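Cahier d'atelier — 29 juillet 2018

Journée portes ouvertes chez Nerau, un dimanche, donc parking plein et familles partout. J'y suis allé avec Ville Ojala, qui tenait à voir le poste à deux bras dont Chantal McKinnon nous rebat les oreilles depuis décembre. Je note à chaud, à compléter par Ville s'il retrouve ses propres gribouillis.

Accueil par Kaisu Lahtinen. Discours rodé : manipulation d'objets souples, petites pièces, deux bras qui « coopèrent ». J'ai demandé ce que le mot recouvrait. Réponse : les deux pinces travaillent dans le même volume. Bon. Deux personnes dans une cuisine étroite aussi.

La démo devait durer 9 minutes, elle en a pris environ 64 avec les arrêts et les questions du public. Je ne leur reproche pas les questions. Pour les arrêts, j'aurais aimé qu'on nous dise chaque fois si c'était le logiciel ou l'opérateur qui reprenait la main. Joonas Kauppinen était au clavier et tapait beaucoup. Ville pense qu'il relançait simplement la séquence. Je n'en sais rien, et c'est bien ce qui me gêne.

Deux choses correctes quand même. Chaque bras a sa petite caméra près du poignet, sur une équerre blanche, et le câble passe en boucle large au-dessus du carter avant de suivre le segment. Chez nous il est tendu et on l'arrache tous les trois mois. À copier. Et les cloisons unies derrière et sur les côtés : fond propre pour la vision, mais du coup je me méfie des taux de réussite obtenus là-dedans. Qu'ils recommencent devant notre établi.

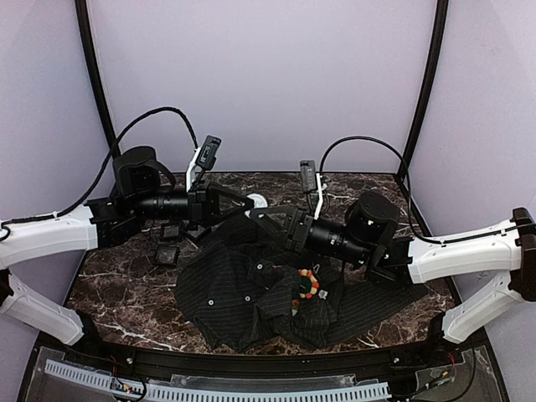

Poste à deux bras, Nerau. Les pinces au niveau du disque blanc, le vêtement noir rayé en dessous.

Le tissu sombre à fines rayures est un choix honnête, c'est pénible à segmenter, surtout en tas. En revanche les boutons blancs dessus, c'est du contraste offert. J'ai demandé des boutons noirs. Iida Räsänen a souri et a dit que c'était « prévu dans la feuille de route ». Noté tel quel.

Le plateau brun marbré de veines claires m'a intrigué davantage. Si la détection ne se laisse pas tromper par les veines, c'est un bon point, mais il faudrait le chiffre avec et sans. Ils ne l'avaient pas. Ils avaient par contre une plaquette sur papier épais, où le mot « autonome » revient à chaque page et le mot « erreur » jamais.

Question de Ville sur l'effort de serrage : pas de capteur dédié, ils déduisent du courant moteur. Sur un disque rigide, d'accord. Sur du tissu je voudrais voir la courbe. Kaisu promet de l'envoyer.

Prix : pas de réponse. Délai : pas de réponse non plus, sauf que la version suivante s'appellera Essien.

À faire
— relancer Kaisu pour la courbe de courant et les essais ratés (tous, pas une sélection)
— refaire le passage de câble sur notre bras gauche, boucle plus haute
— demander à Chantal d'où sort sa phrase sur les 2 bras « sans réglage »
— garder la plaquette, ranger avec celle de Nokeck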